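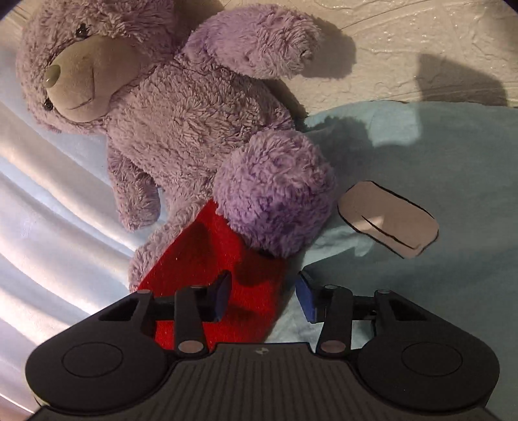
I have been a bad sleeper since my twenties, and last winter it got bad enough that I started writing down when I went to bed and when I got up. I kept the notes in a paper notebook on the dresser. After a few weeks there was a pattern in them, and most of it had to do with the bed and the room.

The pillow was the first thing I changed. I had been using the same two down pillows for longer than I want to admit, and both of them folded flat under my head by midnight. I ordered a Hullo, the buckwheat one, after going back and forth on it for a month. It is heavy and it makes noise when you turn over. The noise bothered me for four nights and then I stopped hearing it. I took out a fair amount of the hulls before it was the right height for me, and those are in a bag in the closet in case I want them back. My neck is better in the mornings. I can't say I fall asleep any faster on it.

The mattress took more thought. Ours was fine on my side and worn out on the other side, which I found out by switching sides for a weekend. We looked at new ones and the one we both liked was $1,150 before delivery. We didn't buy it. We rotated the old one and put a topper on it, and that has been good enough so far. I expect we will be back in that store within a year or two, and I already dread it. Lying down in your coat with a salesman standing there tells you very little about a mattress.

Sheets I had opinions about already. I like cotton percale, washed enough times that it has gone soft. My husband likes flannel from the first cold day until well into spring. For years we traded off, and one of us was always annoyed. Now we have a percale fitted sheet, no top sheet, and two separate twin comforters, his with a flannel cover and mine without. Making the bed takes longer and it never looks like a magazine. I have not woken up with no covers since we did it, and I should have pushed for it years ago.

The room itself was too warm. We have a radiator under the window with a valve that had been painted over by some earlier tenant, and it ran all night from October on. I had put up with that by opening the window, which let in the bar noise from Guzmán Street along with the air. The landlord finally sent a man to replace the valve. It took him 20 minutes. I now close it at dinner and the room is cool by the time we go up.

Light was harder. There is a streetlamp across from us, and the blinds that came with the apartment leak at both sides. I bought blackout curtains and hung them on a rod that wraps around to the wall. They work, maybe too well. On Sunday I slept until ten and had no idea what time it was, and I was groggy all afternoon. I now leave one panel open a few inches on the side away from the lamp.

The last thing is the phone, and I have less to report there. I bought a plain alarm clock and moved the charger to the kitchen. I kept that up for 24 days in a row, then had an early flight, brought the phone back in as a second alarm, and it stayed. I read the news on it at one in the morning like anyone else. It went back to the kitchen last night. I have a library book by the bed, a long history of canals, and I get through two or three pages at a sitting.

As for the notebook, I used to be awake for an hour or more in the middle of the night, most nights. These days it is more often 30 minutes, and some nights I don't wake up at all. I still have a bad one every week or so, usually after wine with dinner or when I have something to do the next morning that I don't want to do.

I'm going to keep the notes going through June, when it gets hot up here and the window has to be open whatever the bar is doing. If anyone has found a fan that is quiet on the low setting, leave the name in the comments. Ours clicks.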